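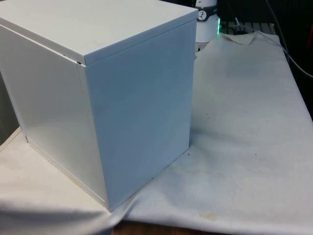 Callum Mowat reckoned we should have started with something easier than a lid, and said so at every meeting until April. He may have had a point. But the brief from the department was "a task with contact in it" and lids have plenty of contact.

Project report, group 3 – lid fitting and lid checking with a small arm

What we set out to do

Get the arm to put a cap-style lid on a square metal box, then get the software to say if the lid is down properly. Two halves, two halves of the team. Oriana Domínguez and me on the checking, Callum and the rest on the moving. We called the whole thing Griltik, mostly because the shared folder needed a name and it stuck.

The box is white, the cloth is white. This matters more than we thought in week one. Edges wash out, and the checker kept finding the fold of the cloth instead of the rim. We talked about swapping to a dark cloth but by then half the data was on the white one so we kept going.

Moving

The planner is the Langlois one from last year's group with the speed turned down. Approach from above, stop short, lower slowly, let go. First version had no force limit at all and simply pushed. Second version stops when it feels resistance, which sounds better but it also stops when one side of the rim catches, so you get a lid that is on but tilted. Third version does a small wiggle after contact. Better. Wiggle size was set by trial and error, I will be honest, there's no theory behind it.

In total 153 runs logged, 116 of them scored as fully seated. The rest are mostly one-side-down. A few are plain misses from before we fixed the height offset and shoud probably have been left out, but they are in the log so they are in the number.

Checking

Fixed camera looking down at an angle. We look for a dark line between lid and wall along the edge nearest the camera. If the line is wider than a set value – call it open.
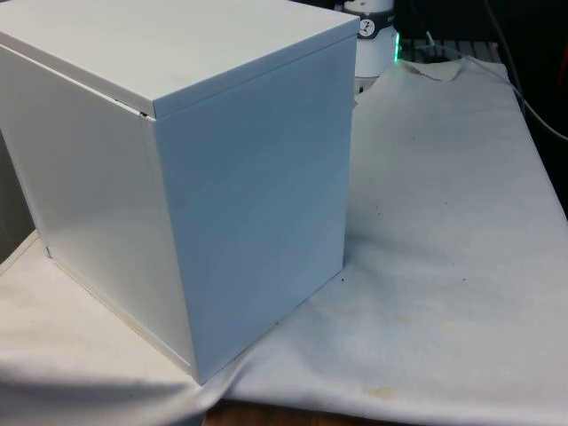 Fig. 2. Box on the cloth, lid on, narrow gap at the left front corner.

A gap like that is the hard case. From a few steps away you would say the box was shut. The first threshold we used passed gaps this size without complaint, and when we tightened it the shadow under a good lid started to fail as well. Oriana's fix was to compare the two visible sides with each other, so one dark side and one clean side counts as tilted whatever the width. Catches most of them. Does not help if the lid sits high all the way round.

Specks and marks on the cloth caused false lines too. Masked out everything below the rim, problem gone. Should of done that on day one.

What is left

Gap at the back – camera can't see it, needs a second view or a turntable.
Retry after a failed check. Written, not tested properly.
Lighting. Results drift between morning and afternoon and we did not measure by how much.
Callum wants to try a softer pad on the fingers, ordered, not arrived at time of writing.

Code and logs are in the Griltik folder, read the notes file first as the run numbers restart at 8 after the laptop change.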